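Projects > Voldale > Table and Dishware Notes > README

4 min read

# Voldale Table and Dishware Notes

Maintainer: Gilang Harahap
Last edited: 8/29/21
Status: in use, two open items (see end)

## Scope

Voldale is a catalog of household tableware and the cloths it is set on. It covers plates, bowls, basins and table coverings from three households, filed as Itau, Vainio and Gosorero. Each household has its own folder. Flatware and glassware are out of scope and go in a separate catalog with its own field list.

The catalog has 276 records. Of these, 161 are dishware and basins. The rest are cloths, runners and mats.

## Layout

 voldale/
 README.md
 items.csv
 cloths.csv
 terms.txt
 itau/
 vainio/
 gosorero/

`items.csv` holds one row per dish or basin. `cloths.csv` holds one row per table covering. `terms.txt` is the controlled word list. If a word is not in `terms.txt`, do not use it in the `pattern` or `finish` columns. Put it in `note` and open a request.

## Fields in items.csv

- `item_id` - household prefix plus a number. Never reused, even after a record is withdrawn.
- `form` - plate, bowl, basin, tray, lid, other.
- `material` - entered only when confirmed by a maker's mark or by the household. Otherwise `unknown`. A white glossy plate is not entered as porcelain on looks alone.
- `finish` - glossy, matte, brushed, mixed.
- `border` - yes or no.
- `motif` - main subject of the decoration, one term.
- `edge_line` - none, solid, dotted.
- `center` - plain or decorated.
- `note` - free text.

Border and center are recorded separately. In the first version they shared one column, and a plate with a busy border and a plain middle ended up under the same code as a plate decorated all over. The February revision split the column and 156 rows were re-entered by hand.

## Pattern terms for cloths

Printed cloths gave the most trouble. A patchwork print is a single piece of cloth printed to look like joined squares. A pieced cloth is sewn from separate squares. The two are separate terms, and the difference is checked on the underside. If the underside has not been checked, use `patchwork-look`.

For patchwork prints, enter the ground colors first and the subjects second. Gingham squares count as a ground and take the term `gingham` plus the color pair. Food and plant pictures are entered as `food`, `plant` or `food+plant`. Do not name the species of a leaf or vegetable unless the household has supplied it. 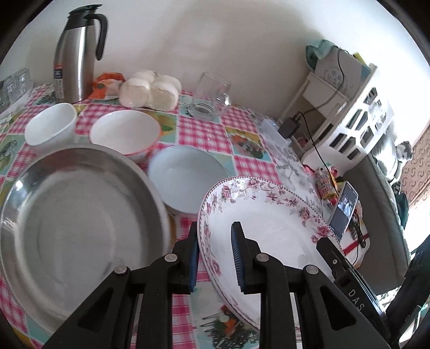

Dishes with flower borders go under `floral`, with the flower in `motif` where it can be told. Rose is a permitted term. Buds and leaves are not entered as separate motifs when they belong to the same spray. A dotted line that follows the edge goes in `edge_line`, and its color goes in `note`.

For basins, `form` is basin when the vessel is wider than it is deep and has a flat bottom. Rim width is measured flat, from the outer edge to the point where the wall starts to fall. Stainless steel is a material term and may be used when stamped or confirmed. Circular marks on the bottom are entered only after a check under a second light - reflections on polished metal were logged as wear in several early rows.

## Measurements

All lengths are in millimeters, whole numbers. Diameter is taken twice at right angles and the larger value is kept. Height is taken from the table surface with the cloth removed. Older Gosorero rows were measured on a folded cloth and carry the flag `h_cloth`. Do not compare heights across that flag.

Weight is optional. Leave it blank if no scale was at hand. Zero is not a blank.

## Known problems

- Color terms drift between households. Itau rows use `aqua` where Vainio rows use `pale green` for what may be the same shade.
- Pink and burgundy were merged before the February revision. Older rows that say `pink` may include both.
- Cloth sizes in the Vainio folder were taken before washing. Shrinkage has not been measured.
- Sets are not linked. Matching plates have separate rows and no shared key.

## Open items

1. Add a `set_id` column to `items.csv`. Draft names are in `terms.txt`, last block.
2. Re-measure the 3 Gosorero basins that have a diameter but no rim width.

Corrections go to Gilang Harahap with the `item_id` in the subject line. Send one message per record.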